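Opinion > Film > Home Viewing

Rented a heist movie Thursday night, a thing called Dollthorpe, and I'm still annoyed. Not at the movie. The movie is fine. Good, even, for the first hour. Old safe guy, young driver, a bank with a silly name, you know the drill. What got me was the file.

94 minutes long. The cut that played in theaters in May had 15 more. I know becuase I sat through it, second row, stiff neck and all. Gone is the long quiet bit where the crew waits in the van and says nothing. Best part of the picture. Gone, and not one word about it on the rental page.

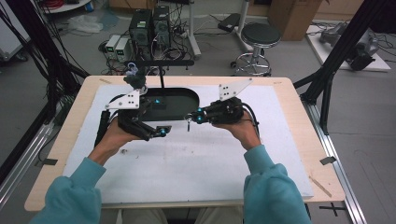 So is the shorter cut the one the director wanted? Hamisi Kioko has talked up the long version every chance he gets, so I'd guess the trim came from Lumotari, who put it out.

And that's my beef. Trim it if you must. Sell me the short one cheap. But label the thing. Two words would do it - "home cut" - right there next to the price. A can of soup has to tell me more than a movie does.

People say who cares, it's 15 minutes. Well, heist movies ARE the waiting. Anybody can film a vault door. The planning, the boredom, the guy who keeps checking his watch, that's what makes the door matter. Cut it and you've got a bunch of folks in dark jackets running down a hall. Kinyua had the same problem last year, almost nine minutes lopped off the middle and suddenly the double cross comes from a guy we've met once. My sister thought he was the waiter.

Laltwood did it right. Both versions on one rental, pick from the menu, done. Not hard. I watched the long one and then the ending of the short one, just to be nosy, and the short ending's better. See, I'm not a snob about it. Longer isn't always it.
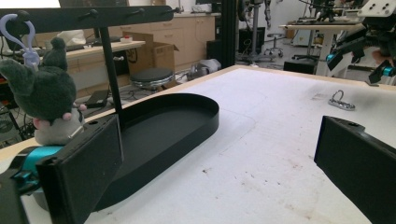 Black oval tray on a scuffed white tabletop.

Anyway. Wrote to Lumotari to ask if the full cut is coming. Got a form letter back thanking me for my intrest in their catalog. No answer on the cut. If you haven't rented Dollthorpe yet, hold off a while, or find a theater still running it. Sit further back than I did.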